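2026-05-03

**Lutgate opens shared workroom at Kostmont with space for 40 people**

Lutgate has opened a shared workroom at its Kostmont building, giving small firms and independent workers an open room where they can rent a desk by the day or by the month.

The room takes up one floor and has been left as a single space, with no fixed partitions. It has wooden flooring from end to end, and the furniture can be moved to suit the people using it. Members can choose between desks along the walls and lower tables further in. Mesh chairs with headrests are available on a first-come basis.

Work began in January and was carried out by Kostiuk, which also refitted the stairs and the ground-floor entrance. Furniture was supplied by Girus, partly from stock returned by earlier tenants — 184 pieces in all, cleaned and checked before delivery.

"People asked us for a plain room with good chairs and enough space to stand up and talk," said Darius Vasiliu, who manages the building for Lutgate. "We kept the middle of the floor as open as we could. If a group needs a bigger table, they can push two together and put them back at the end of the day."

There is no air conditioning on the floor. Pedestal fans are provided and may be moved between desks, provided the cables are kept clear of the walkway.

Monthly membership costs £200 and includes a locker, use of the kitchen and post handling. Day passes are sold at the front desk. The room can be booked in the evening for talks and workshops.

Enquiries: Lutgate front desk, Kostmont, extension 1526. 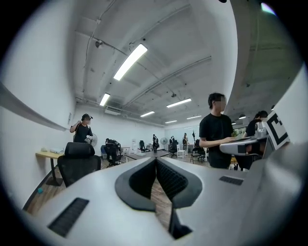
*The shared workroom at Kostmont, with desk, mesh chair and pedestal fan on the left.*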